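The Marble Kitchen

By October the simulated arm had failed at the apple in so many ways that Solomiia Zakharchenko had stopped writing them down. She kept only the totals. Out of 2193 attempts it had picked the apple up 529 times, and she put the two numbers on the whiteboard and left them there so that Hipólito would see them when he came in.

He came in at ten past nine with his bicycle helmet still on.

"Is that the new grader?" he said.

"That's the new grader."

"It was better than that in the spring."

"It was scored better in the spring," she said. "The old grader gave it a pass if the fingers touched the fruit."

Hipólito Bravo took off his helmet and sat down. He had written the old grader. He had also written most of the paper that used it, which had gone to De Smet at Herkelow for comments and had come back with one line under the results table: How do you know it is holding anything?

They had not known. That was the trouble with the Briritz kitchen. You could change the light, the walls and the stone of the worktop with a line of text, and run a night's work without anyone lifting a hand, and in the morning you had a column of ones and noughts. Neither of them had looked at the pictures for months.

So now Solomiia looked. She had the program save a still whenever the two graders disagreed, and she went through them with a mug of tea beside the keyboard, sorting them into folders. It was slow. Some mornings she got through a hundred and some mornings she got through 10.

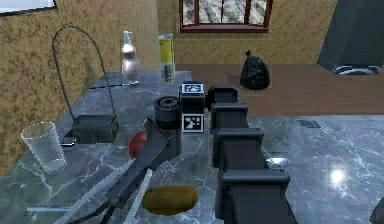

Marble worktop, gripper open, apple and cup still standing.

"What did the old one say about this?" Hipólito asked, leaning over.

"Pass."

"On what grounds?"

"You tell me. The fingers are open and they're pointing past the potato."

"If it is a potato."

"It's what I've been calling it."

He looked for a while. He asked her to bring up the log, and she did, and they read down it together. The old grader measured the distance from the gripper to the nearest thing on the list, and it didn't care which thing. It didn't ask whether the fingers had closed either. He had meant to add that. He remembered meaning to, on a train, with the laptop on his knees.

"How many of these are there?" he said.

"Like this, 753. I've got a folder."

He nodded and went to make coffee. She heard him run the tap for a long time.

When he came back he had made up his mind. They would pull the paper and write a different one. The method would be the grader, and the result would be the gap between what the machine had been credited with and what it had done. They would put the folder in as an appendix.

"Truloten won't like it," she said. Truloten was paying for the second year.

"No."

"They've already used your number in their brochure."

"I know. I sent it to them."

He opened a blank page and typed a title, then took half of it out. Solomiia turned back to her screen. She still had the stills from the night before to sort, and she started on those, moving each one over with the mouse. Apple, missed. Cup, missed. Spoon, missed. Apple, held.

She stopped on that one and opened it up to full size to be sure. The new grader had been strict about it and had asked for the fruit to stay off the worktop for three seconds. She checked the time in the log, then checked it again.

"Hipólito," she said. "Do you want to see a real one?"

He pushed his chair across without getting up.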